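Rinumus Drama Club – Frequently Asked Questions

Welcome, welcome! If you've just found us, you probably finished a drama at two in the morning and need somebody to talk to. You've come to the right place. Most of what people write in to ask is answered on this page, so have a look before you send us a note (though we do love your notes).

What is Rinumus?

We're a fan site for people who watch dramas with subtitles and then can't stop talking about them. We write episode recaps, keep a big drama list, and run a discussion thread for every show we cover. The list has 755 titles on it as I write this, and if your favorite is missing, please tell us, because it's very likely one of us simply hasn't gotten to it yet. Sowmya looks after the list and she is wonderfully patient about it.

Can I watch the dramas on your site?

I'm afraid not. We don't host episodes and we don't link to uploads, so please don't post those links in the comments either. Try the streaming services in your country first, and then the public library, which can surprise you with its shelf of DVD box sets (mine had a whole family saga I'd been hunting for two years!).
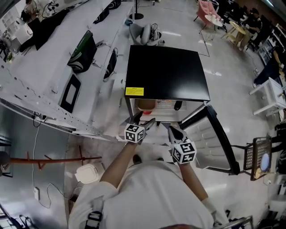 When do new recaps go up?

Friday evening is our big night, usually after 8 p.m. Eastern. We try to cover both of the week's episodes in one go for shows that air twice a week. Sometimes a finale hits us so hard that the recap runs late – I'm looking at myself and the last episode of The Clemetti House – and then you'll see a short note at the top of the thread saying it's on its way.

How do you handle spoilers?

Every thread belongs to one episode, and anything up to and including that episode is fair game. Anything later goes behind the spoiler tag, even if it's only a little hint, even if it's only a crying face with three exclamation points. We all know what that means! If a show is based on a book and you've read the book, we would be so happy to have you in the separate book thread, where you can tell everyone who the brother really is.

What's the difference between Major and Sillier?

Those are our two weekly columns. Major is Tamás Gulyás writing at length about a single scene, what the director is up to, how the music comes in, all of that. Sillier is Gönül Dönmez on wigs, umbrellas, wrist grabs and the truly amazing number of people who get amnesia on this kind of television. You don't need to read one to enjoy the other, but plenty of our readers have both with their Saturday coffee.

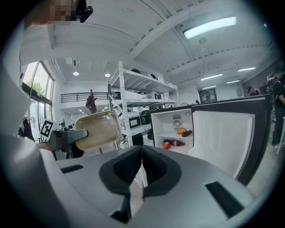

Gray gripper, black finger pads together

Can I write a recap for you?

Yes, please do ask! We're always short of hands in June, when a whole batch of new shows starts and half of us are traveling. Send a sample of up to 1000 words on any episode of any drama you like. It needn't be polished. We'd like to hear how you sound when you're excited, or cross, and whether you can get through a love triangle without mixing up the names. Gebhard Moser reads the samples and answers every one himself, usually within 3 weeks.

Why did my comment disappear?

Most often it's the spam filter, which gets nervous about links and about comments written all in capitals. Give it a day. If it still hasn't shown up, write to us with the name of the thread and we'll go and fish it out. We remove very little ourselves, mainly insults aimed at other commenters or at the actors' private lives. You may be as rude as you like about the evil mother-in-law.

The names are spelled differently from my subtitles. Which is right?

Probably both! There are several ways to spell names in our alphabet, and each subtitle team has its own habits. We pick one spelling in the first recap and stick with it, and there's a cast list at the top of each show page so you can match them up.
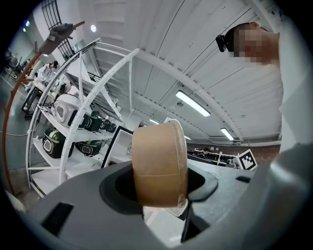
Brown packing tape, with white shelving behind

How do I reach a real person?

Use the contact form at the bottom of any page and Asger Kárason will pick it up. He's in a different time zone from most of our readers, so an answer may well arrive while you're asleep. Please put the name of the drama in the subject line if your message is about one.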